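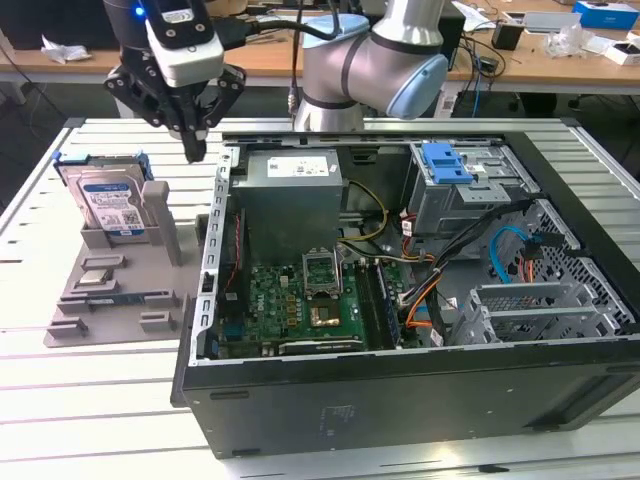 The tower on its side, lid off, socket open and the hard disk already out.

Sep 29, 2024
Filed under: Repair & Reuse, Desktop PCs
4 min read

I had promised myself in April that I would take the desktop apart before the summer. The summer is finished and I did it only now, so please do not take planning advice from this blog.

The computer came from Voicu, a small secondhand shop in Ukstead which sells office machines after the offices don't want them anymore. It worked well for me for 3 years. Then it started to turn itself off when I opened large files, and the fan became so loud that I could not listen to the radio in the same room. I bought a laptop and the tower went under the stairs.

My plan was to remove the hard disk, look at the processor, clean everything and then decide if the machine deserves a second life.

The first thing I want to recommend is to lay the case down. The last time I opened a computer I left it standing, and I was holding parts with one hand and searching for the screw with the other. When it lies on its side you look into it like into a drawer, and gravity is helping you. I also like a white table for this work, as a black screw is easy to find on it. A table with slats has one disadvantage, small screws know where the gaps are.

The disk was the part I was most afraid of, and it was the easiest one. In this kind of case the drive sits in a metal cage with a blue plastic latch, and the drive itself has a blue plastic rail. I have learned that blue means "you are allowed to touch this" in many office computers. You press, you pull slowly, and the drive comes out without a screwdriver. Before that you have to take off two cables, the data cable and the power cable. Please pull the plug and not the wire. I pulled the wire once, in another computer, and I had to buy a new cable.

I kept the rail on the disk. If you take it off and put it in a box with other things, you will never see it again, and the disk will not sit correctly in the cage without it.

The processor needed more patience. First the cooler has to come off, and the old paste under it can be like dry glue, so I turned the cooler a little left and right before lifting. After this you push the small lever down and to the side, it comes up, and the metal frame opens. I lifted the chip by the edges and laid it down just below the socket, with the gold side up. It is a beautiful thing, in my opinion, much nicer than the computer from outside. Do not touch the gold surface with your fingers, and do not touch the inside of the empty socket at all. I did not stay long with it open, for the same reason I don't leave a jar of honey open.

The power supply I left in its place. I do not open power supplies and I will not write about it here.

Now about the files. On the disk there were almost 1000 documents, most of them invoices and recipes saved two times, and 535 photos that I believed were lost. I copied them with Grekell, a simple backup program that I have used for a long time. It asked me to confirm every folder, which was slow, but I preferred it like this.

Still on my list:

new paste for the processor
a soft brush for the dust around the fan
a small SSD to start the system from

A reader of my other blog, Flirkier, asked me if it is worth to spend money on such an old machine. The paste is cheap and the brush I will find at the paint store. For the SSD I will wait until I know that the computer stays on for a whole evening.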